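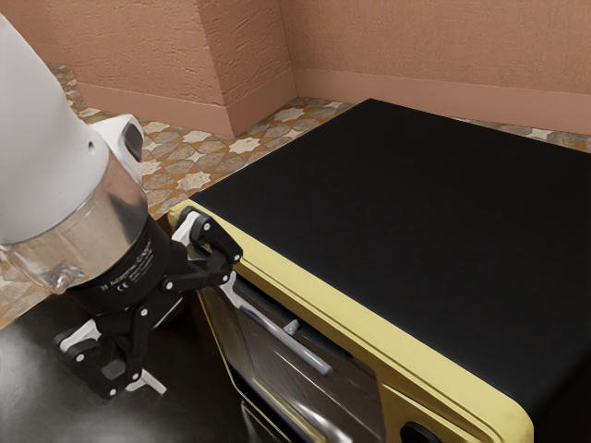
4.2 The toaster oven task

Figure 3. Simulated kitchen, toaster oven task. The upper fingertip pad is against the front corner of the oven, just above one end of the door handle.

I'll admit we picked the toaster oven for our class project mostly because I thought it would be the easy one. A door, a handle, a knob, done. I was wrong about that, and most of September went into finding out why.

We built the kitchen in Plidach, the simulator our course uses, and I got a bit carried away with the star-patterned floor tiles and the pink walls (the room took me longer than the oven did!). The controller is Gunn, which the class before ours wrote and which we patched wherever it broke. Each of the 13 students in the section recorded practice runs by teleoperation, and together we ended up with 125 that were clean enough to train on. Training ran for 3000 steps on the lab machine, usually overnight.

The contact in Figure 3 is the kind I spent the most time staring at. The handle is a slim bar, and the housing curves right beside it, so a small error in the approach puts the pad on the body of the oven instead. Our first reward term only measured the distance from fingertip to handle – and a pad resting on the corner scored almost as well as a real grasp. We added a term for having the bar between the two fingers, and I'd do that from day one if I started over.

The glossy surfaces were my other headache. The door glass and the countertop both pick up reflections, and I wanted to switch them off. My teammates talked me into leaving them on for the final comparison with Atholm, the baseline we were given, so both methods had to deal with the same shiny kitchen.

July 28, 2026 | By the Zitden student robotics class
Contact: Zitden class project office | © 2026 Zitden | Back to top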